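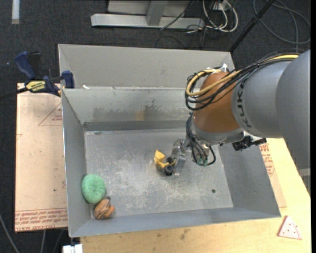 À partir de quand un barrage absorbant est-il saturé ?
Quand il a pris presque 18 fois son poids en hydrocarbures : il s'enfonce alors nettement sous la ligne d'eau et ne retient plus grand-chose.

Produits > Antipollution > Barrages absorbants > Uvden 3503

Barrage absorbant Uvden 3503

Dernière mise à jour : 14 mai 2021

Voilà un barrage que l'on aime beaucoup chez Uswood, et depuis sa toute première version ! L'Uvden 3503 absorbe le gazole, les huiles moteur, les huiles hydrauliques et la plupart des bruts légers, et il laisse l'eau tranquille. On peut le poser la veille d'un transfert de carburant et le retrouver le lendemain qui flotte toujours bien haut, même s'il a plu toute la nuit.

Le boudin est rempli de fibres de polypropylène soufflées, dans un filet extérieur à mailles serrées. Une sangle court sur toute la longueur et reprend l'effort de traction, ce qui change tout au moment de sortir de l'eau un tronçon gorgé d'huile (ceux qui ont déjà vu un filet se déchirer à un mètre du quai comprendront). Les mousquetons sont en inox, un à chaque bout, et les tronçons se chevauchent de 30 cm pour que rien ne file par le raccord.

Caractéristiques
Référence : 3503
Diamètre : 18 cm
Longueur d'un tronçon : 3 m
Chevauchement au raccord : 30 cm
Conditionnement : sac de quatre tronçons
Couleur : blanc

Où l'utiliser

Ports de plaisance, bassins de décantation, fossés, sorties de séparateurs, étangs. En eau calme, c'est un vrai plaisir à mettre en place – à deux, on ferme l'entrée d'une petite darse en quelques minutes. Dès qu'il y a du courant ou du clapot, il faut un barrage à jupe en première ligne, par exemple le Futport, et garder le 3503 derrière pour récupérer les irisations. Sur du fioul lourd ou du pétrole vieilli en mer, devenu pâteux, les fibres s'encrassent en surface et n'absorbent presque rien. Prenez plutôt les franges Mathur, qui accrochent très bien les produits épais.

Stockage et élimination

Dans son sac fermé, à l'abri du soleil, il se garde des années. Un barrage souillé est un déchet dangereux : sac étanche, étiquette, filière agréée. Ne l'essorez pas sur la berge.

Le modèle de 50 m en touret, que plusieurs ports nous réclamaient, arrive en juillet. Même fibre, même sangle, avec une poignée tous les cinq mètres !

18 partages | 3 commentaires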